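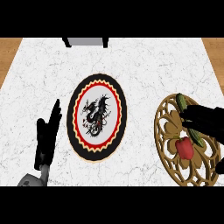 Two robot arms, one cucumber, one red pepper and a very fancy dragon plate. All of it was made on a computer.

How Do You Buy a Robot?

Have you ever saved up for something big? I once saved for a bike for so long that by the time I had the money, I was too tall for the bike I'd picked. I had to start planning all over again!

Buying a robot is a lot like that, only with bigger numbers and more grown-ups arguing over a spreadsheet. (A spreadsheet is a giant table on a computer where you write down what things cost. Grown-ups get very attached to them.)

I help plan what our workshop in Setness is going to buy, so let me tell you how we do it.

Start with the job

Most people want to begin by looking at shiny robots. I get it, I do it too. But the first thing on my list is always a job, written down in plain words. "Pick up a vegetable and put it on a plate" is a good one. "Be helpful in the kitchen" is a bad one, because how would you ever know if the robot did it?

Once you have the job, you can ask lots of smaller questions. Does it take one arm or two? How far does the arm have to reach? How heavy is the heaviest thing it will lift? A cucumber is long and a bell pepper is round and slippery, so will the same fingers work for both? Every answer goes on the list, and every answer can change the price.

Try before you buy

When I was your age I thought you had to own a robot before you could find out if it was any good at something. Nope! You can try things out in a simulation first. A simulation is a pretend place inside a computer, a bit like a video game, where the table and the food and the robot are all made of math.

The best part is what happens when you mess up. If a pretend arm knocks a pretend plate on the floor, you start again and it costs you zero dollars. A real plate costs money, and you also have to find the broom.

We named our two practice setups Jakov and Ronon. Jakov gets the easy jobs and Ronon gets the ones that make us groan.

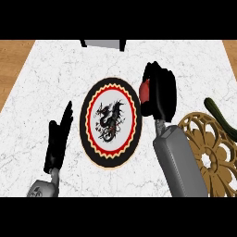 The dragon plate again, with a gripper on each side. Look for the small red thing by the fingers of the one on the right!

The robot's "hand" is called a gripper, and those long black fingers are worth thinking hard about. Wide fingers, skinny fingers, pointy fingers – they're all good at different things. Changing your mind on the computer is easy. Changing your mind after the box has been delivered is a big pain, and I say that as someone who has had to tape the box shut again.

Count up the money

Let's plan a pretend budget together. A budget is a plan for your money, made before you spend any of it. Say you have 1,000 robot coins. You find an arm you love and it costs 600 coins. Hooray, that leaves 400!

Hang on, though. The job on your list needs two arms, and two arms cost 1,200 coins. Uh-oh. Now you have some choices. You could save for longer. You could look for a cheaper arm. Or you could go back to the job and see if one arm could manage it after all. I've done all of those, and the last one is the sneakiest way to save.

And the arms aren't the end of it. Here are more things that cost coins:

A gripper for each arm, if they don't come with one
A good, strong table
A computer to tell the arms what to do
Spare parts, for when something wears out
Time for people to learn how it works

That last one gets forgotten so often! I now put 30 coins for learning at the very top of my pretend budget, before I even look at arms. If you spend every coin on the robot, you'll have a beautiful robot and no idea how to switch it on.

Make room for it

Robots need space, and you should measure it before you order. At our workshop we put masking tape on the floor in the shape of the table, then stood around it and stretched our arms out like robots. We looked very silly. We also found out that the door to the Olatunji Room (our biggest room) would have bumped right into the table every time it opened. So we moved the tape.

Your turn

Pick a job at home that you'd like a robot to do. Setting out the plates, maybe, or putting the vegetables away. Write it in one sentence. Then write down everything your robot would need, and give each thing a price in robot coins. You have 1,000 to spend, and yes, you have to save some for spare parts.

My own list is on its fourth piece of paper, and we hope to have it finished by May.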